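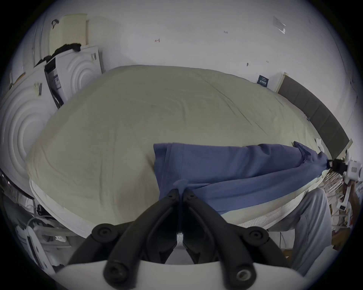 Figure 3. Two grippers holding a blue cloth over a bed.

4.2 Coverage of study guides

We checked 448 young adult novels against four study guide sites, Histon, Vovthorpe, Bellis and Edthorpe. A title was counted as covered if at least one site gave it a chapter summary or a character list. Short publisher blurbs were left out, as were reader reviews under 200 words.

Of the 448 titles, 200 were covered by at least one site and only 20 by all four. Books in a series did worse than single novels. A first volume often had a full guide while the second and third had a plot paragraph or nothing — Bellis was the one site that linked the volumes together. Bozsik, working from a smaller list of school novels, found the same drop after the first book.

Searches were run in May and repeated on 11 December 2018. Between the two dates Edthorpe merged its summary and analysis pages, so its entries were coded again by hand. Where the two coders disagreed on whether a page was a summary or a review, Kornél Bozsik made the final call. Section 4.3 looks at the length of the guides.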